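Week two of collecting demonstrations 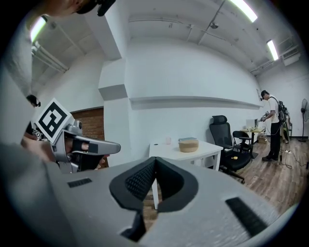 We finished the week with 1816 usable episodes, against a target of 3000 for the first training run. I had hoped to be further along. Most of what slowed us down was ordinary stuff, so I'm writing it down before I forget which fix went with which problem.

The task list is the one Wendelin Rüegg drew up for Faketti. Pick up a cup, move it, put it down. Pick up a book, put it in a basket, take it out again. He wants every task done by every operator, at every table, with the starting positions changed between episodes. On paper that is easy. By the middle of the afternoon people get lazy and set the cup down in the same spot each time, me included. On Tuesday I looked back through a morning's worth and the cup started within a hand's width of the same place in nearly all of it. I kept those episodes but tagged them, and now we swap places between sets so that one person resets the objects for another.

Speed was the other problem. When you've done the same grasp fifty times you stop thinking and your hand moves fast, and the tracking gets worse. The new rule is that you approach slowly, close the fingers, wait a beat, and then lift. It feels silly for the first hour. The tracks from Wednesday on are much cleaner and I threw out far fewer of them.

I also changed my mind about mistakes. At first we deleted any episode with a fumble in it. Now, if somebody misses the edge of the book and gets it on the second try, it stays in with a note. Drops still go. Wendelin thinks we should keep the drops too and sort it out at training time. We haven't settled that.

Some smaller things:

Batteries go on charge at lunch, all of them, even the ones that say they're full.

Say the task name out loud before you start. It saves a lot of guessing when labeling.

If two people are recording in the same part of the room, keep your elbows in - I lost a good set to a bump.

Check free disk space before the first episode, please. I have now forgotten this twice.

Labeling is behind. I've been doing it in the evenings with the Pernano scripts, which are fine once they load but choke on long sessions, so I split everything into half-hour chunks first. If anyone has a better way of doing the splits, leave a comment.

Next week we start on the folding tasks, with towels to begin with. I'm still waiting to hear whether the room at Trotevcombe is free in March.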